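Checking camera output before a planner run
Trustitz tooling notes, updated 9 June 2022

Do this before enabling the Brevia planner on a new simulated room. Load the room, keep the planner off, and use the default lighting.

Step 1. Set the render seed to 202 in the room config and restart the simulator. A reload keeps the old seed.

Step 2. Save one still from each of two viewpoints: one toward a wall with furniture, one over the work table with the arm in view.
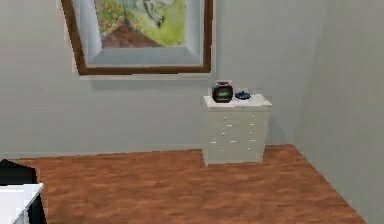
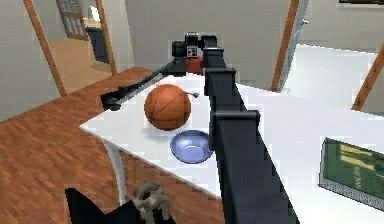 Rendered views. The ball and bowl on the table in the second are the targets for step 3.

Step 3. Run the detector on both stills. The first should list the chest of drawers and the lidded bowl on top. The second should list the basketball, the light-blue bowl and the tablet. If arm segments come back as objects, the self-filter mask is stale. Rebuild it from the current joint state and repeat.

Step 4. Set the planner timeout to 2000 ms and enable it. Run 100 queries with execution disabled. Log every query that times out, with its start pose, and attach the log to the room's ticket.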